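Girncombe rule

The Girncombe rule is a good-practice guideline for household robots that handle dishes and other kitchen items. It is named after the workshop where a first draft was read out one June. It asks that a machine keep one arm still and clear while the other works inside an enclosed space, and that grip force be logged for every item. The draft ran to 152 clauses; the present text has 38.

Adoption has been thin. Irkard and Vainio both say they follow the rule, but neither has published its logs -- a gap that makes the claim hard to check. The Bustine checklist, often cited as proof that the rule works, covers 20 tasks and was filled in by the people who built the machines. The wording on "clear" is also loose, and sets no distance.

Two-armed work at a kitchen counter, with a close view from the wrist

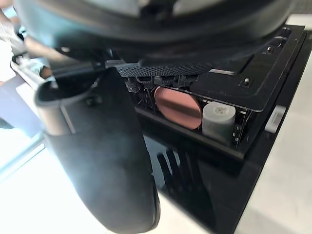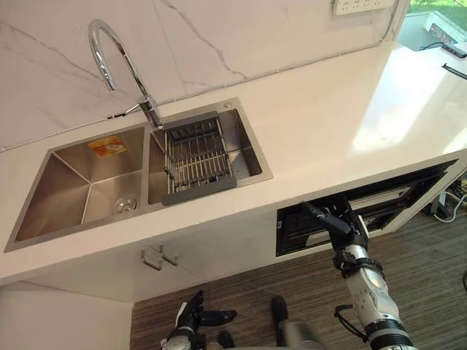
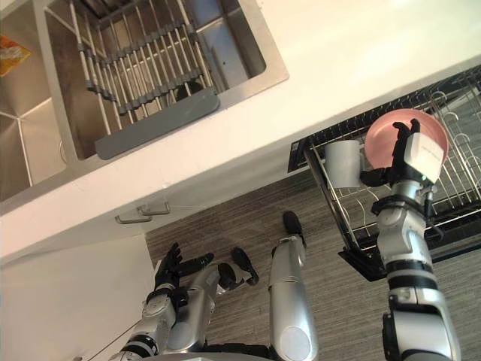

Vainio has replied that a fixed distance would be useless in small kitchens, and that outside testers may ask for its logs at any time.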